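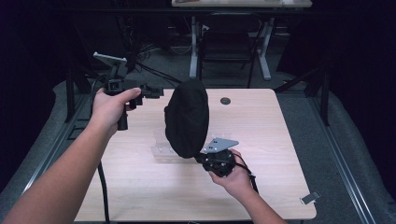

I'd like to settle the wording on hand-held grippers before the draft goes out in November, as most of the comments so far have been about the fixed arms and very few about the tools people carry. My view is that the pre-use check should be written for a person with both hands full. Someone holding a gripper by its handle in the left hand and a second assembly in the right has no hand free for a checklist, and a cable that drops from the gripper and runs over the front of the table can't be moved without putting something down first. The check therefore has to be finished before either device is picked up, and the text should say so in those words.

Itziar Cuesta wrote:

> I have read section 4 again and I still think it asks too much. At
> Jusstead we have people picking up and putting down the grippers all
> day. If each pick-up needs a signed check we will spend more time
> signing than working. Could we not say "at the start of each shift"
> and leave it there?
>
> Also, what does "clear working surface" mean? Clear of everything, or
> clear of things that aren't part of the task? We handle bags and
> wrapping as task items. Under the present wording they would break
> the rule just by being there.

On the first point I agree in part. A signature at every pick-up is too much and I would drop it. I don't want to lose the look-over itself, though. We keep a log at Tarnine, and of the last 200 faults written up on hand-held units, 7 were found at the start of a shift. Nearly all the rest turned up later in the day, mostly screws working out of brackets and cables pulled at the point where they enter the body. My suggestion for 4.2:

"The user shall look over the device and its cable before each period of use. A signed record is needed once per shift and after any repair."

"Period of use" would need a line in the definitions. I'd make it any stretch of work that begins with the device being taken up from rest. Moser's people use "session" for much the same thing, but on their sites a session can last until lunch, so I would avoid the word.

On the second point, Itziar is right and the wording is poor. Clear plastic bags are a good case. They are ordinary task items, but they are hard to see against a pale table top, and thin film gets into gears. I would replace "clear working surface" with "a surface holding only items listed for the task", and add a note that film and loose packaging should be kept away from open gears and from cable runs.

Two smaller things.

Straps. The draft says wrist straps "should be worn where fitted". Should they be tight, loose, or made to come away under load? Steta's guide asks for a breakaway strap on anything with exposed moving parts. I'd copy that idea, though I can't say what load it ought to release at. If anybody has test results, please send them.

Cables. 5.1 says cables shall not cross the floor "where people walk". It says nothing of cables that cross the table between the user and the work. I would add them, with wording along the lines of "routed so that the forearm does not rest on or drag the cable". Floor cables behind the work area need a sentence too, even where there is no regular path, as somebody will go round there to reach a plug.

I haven't touched the service interval. The 3,000 cycles in the draft came from the fixed arms, and I don't think it should be carried over to hand-held units until one of us has counted properly.

Comments on 4.2 and the surface wording first, please. The rest can wait for the next round.

Otis Boateng
Tarnine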